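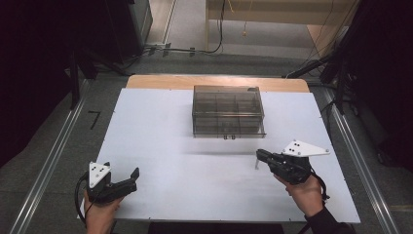
Library > Work and Organisation > Part Two > Chapter 4

Print this page | E-mail this page

Search this book Go

Chapter 4
Teaching the Machine Your Job

When the packing room at Oyewole's Stusbridge works was told that part of its sorting was going to be done by robots, the first thing most people wanted to know was when the robots would come. It was a perfectly natural question, and the managers had an answer ready for it (June, if the floor was finished). What they had not got ready, and what took up most of the next few weeks, was an answer to the second question, which came from Jae-in Ban on the early shift. She had been filling compartment boxes with small fittings for longer than she cared to say, and she wanted to know who was going to show the robots how.

The answer was that she was. She and 12 of her workmates would spend part of each shift at a white-topped table with a gripper in each hand, doing the work they had always done with their fingers, so that their movements could be recorded and used for training. The system was called Plastier, and before long the whole building used the word as a verb. People went off "to plastier" after the tea break and came back flexing their wrists.

We begin the chapter with this workplace because it turns round a story you have very likely heard before. In the older story, which we met in Chapter 3, the engineer watches the worker, writes down what he sees, and goes away to build a machine. The worker is looked at but hardly ever asked. At Stusbridge the worker was handed the tool, and a good deal hung on how she chose to use it. Should she work at her ordinary speed, or slowly and tidily? If she fumbled a catch, should she carry on or start afresh? Jae-in Ban's view was that a fumble put right was worth more than a clean run, and she said so quite often – the supervisor came round to it in the end.

There was also the matter of pay. Packers had always been paid partly by the box, and at the table a good morning might mean 20 boxes where the line would have given 300. A-yeong Jeon, who spoke for the shift, asked for a flat rate for recording hours and got it, though only after a rather bad-tempered fortnight. She then asked something harder. If a person's way of closing a lid is copied into a machine and the machine is sent to the sister works at Unska, has that person been paid for an hour or for a skill? You will find that we come back to her question several times, and I am afraid that we do not settle it.

Please don't hurry past the small things as you read. Sore thumbs, a changed tea break, the odd quiet of working at a table when you are used to a line full of talk – these are what people at Stusbridge spoke of most warmly, or most crossly, when they were asked, and they will matter in section 4.2, where we look at how jobs change before any are lost.

Before going on, you may like to write down one task that your own hands do without your thinking about it, and keep the note by you for the exercise on page 461.

4.1 Who holds the skill?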